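# Kurnstead bed-making set

Bedroom part of the Kurnstead household collection. This card covers the textiles, the task wording and the labeling rules. Kitchen and laundry tasks have their own cards.

Maintainer: Iolo Sayce

## Summary

| Field | Value |
|---|---|
| Activity | Making and tidying beds |
| Episodes | 3,000 |
| Beds | 28 |
| Maximum episode length | 60 seconds |
| Annotation passes | 2 |
| Current release | March |
| Label tool | Cliltix |

Each episode holds one step of bed-making, from the first contact with a textile to the last. A full bed is a chain of episodes sharing a `bed_id` and ordered by `step`.

## Tasks

- `pillow_place` - put a pillow at the head of the bed, long side parallel to the headboard
- `pillow_straighten` - correct the angle of a pillow already on the bed
- `sheet_spread` - open a bunched or folded sheet over the mattress
- `cover_pull` - draw the top cover toward the head
- `cover_fold` - fold the top cover back on itself, one fold
- `clear_top` - move loose textiles off the bed surface

`cover_pull` and `cover_fold` were a single task in the Billbridge pilot. Pilot episodes were relabeled, and the old name `cover_adjust` is still accepted by the loader with a warning.

## Textile classes

Classes follow use, not fabric. Fiber content is not recorded.

| Class | Includes | Excludes |
|---|---|---|
| `pillow` | Sleeping pillows, cushions | Bolsters |
| `sheet_quilt` | Flat sheets, fitted sheets, thin quilts | Filled comforters |
| `bedspread` | Outermost cover when spread on the bed | Same item when folded on a chair |
| `loose_cloth` | Any piece whose use cannot be told | Clothing |

Sheets and thin quilts share a class. Annotators disagreed on them too often when the item was bunched, and the edge needed to tell them apart was usually under something else.

## Labeling rules

1. Label a textile by its visible part only. Do not extend the outline under a pillow or a fold.
2. Prints are part of the textile. Blocks, borders, dots and flowers do not get outlines of their own.
3. Lettering printed on fabric goes in `print_text`, lower case, exactly as read. If it cannot be read, enter `unreadable`. Do not guess from a matching item elsewhere in the set.
4. Where two patterned textiles meet, follow the change of pattern. If the patterns run together, follow the fold shadow.
5. A plain pillow on a patterned cover is the easy case. The light grey pillow below rests on a bedspread of orange and yellow blocks, with `print_text: love` from the yellow area. The rose print behind it is `sheet_quilt`, and the red and yellow piece to its right is `loose_cloth`.

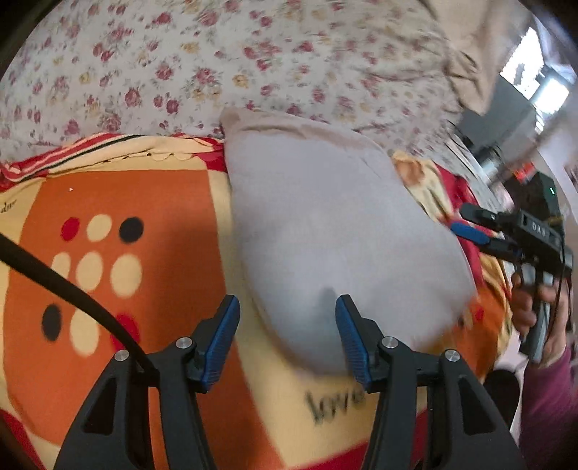
6. Wrinkles are not labeled. Dimples in a pillow are not labeled either, but set `contact` to true if something is pressing on it.

## Known issues

- Patterned covers are overrepresented. Most of the Pattinasarany beds have floral or block prints, and plain white bedding is scarce.
- `loose_cloth` is used unevenly between passes. Where the passes differ, the second one is kept.
- `step` is missing for a few early chains - sort those by file time.

## Corrections

Send the `bed_id`, the `step` and the proposed label to Iolo Sayce. Outline changes need a Cliltix export attached. Accepted corrections go into the next release and are listed in `CHANGES.md`.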